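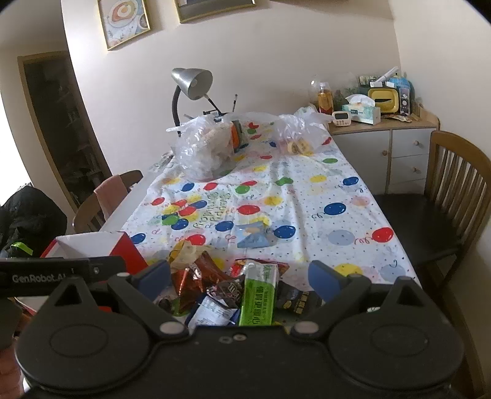
Wendon pauses snack-packing sessions after finger pad fault

9 November 2024

Hello all. Dayana Cárdenas here, I look after the hand-held gripper sessions at Wendon, and I'd like you to have this from me before it reaches you some other way.

We have stopped all packing and sorting sessions that use the Tutus pads, the blue ones on the inside of the fingers. During a session last week one of them came away while the gripper was closing on a packet. The bare finger went straight through the wrapper and caught Jaxon Caron on the side of the thumb. He has a small cut, he was patched up in the kitchen and he was back the next morning asking for his crisps. Still, it shouldn't have happened, and I'm sorry it did.

We do this work on ordinary tables with ordinary shopping (sweets, crisps, shiny bags that slide all over a plastic cloth) and people's hands are never far from the fingers. A loose pad is a bigger deal for us than it would be behind a fence!

So what went wrong? Noémie MacDonald took the gripper apart the same evening and found the glue under the pad had gone soft along one edge. She then went through our stock and found 3 more pads that lifted when she pushed them with a fingernail. All of them came from batch 2649, which we had from Drarnier in February. Drarnier have been very decent about it and are testing what they have left of that batch. I don't know yet if it's the glue itself or the spirit wipes we clean the pads with, and I'd rather say so than guess.

We also got something wrong on our side. Our own rule says pads are changed after 500 closes, and the tally sheet for that gripper hadn't been filled in properly. We can't tell you how old the pad was. That one is down to me.

If you have grippers on loan from us, please do this now:

Stop using any gripper with blue pads and switch it off.

Look for the batch number on the bag the spares came in.

If it says 2649, or you've lost the bag, post the pads back to us. We'll pay.

Throw out any food whose wrapper was torn or nicked in a session.

Replacement pads are being fitted with a screw as well as glue, and Sylvie Grewal is trying them at our Leclerc site first. Sessions start again there once she's happy, and I haven't given her a deadline.

Questions from the press go to Kendra Desjardins at the Wendon office. Loan users can ring me directly, the number is on the lid of your kit.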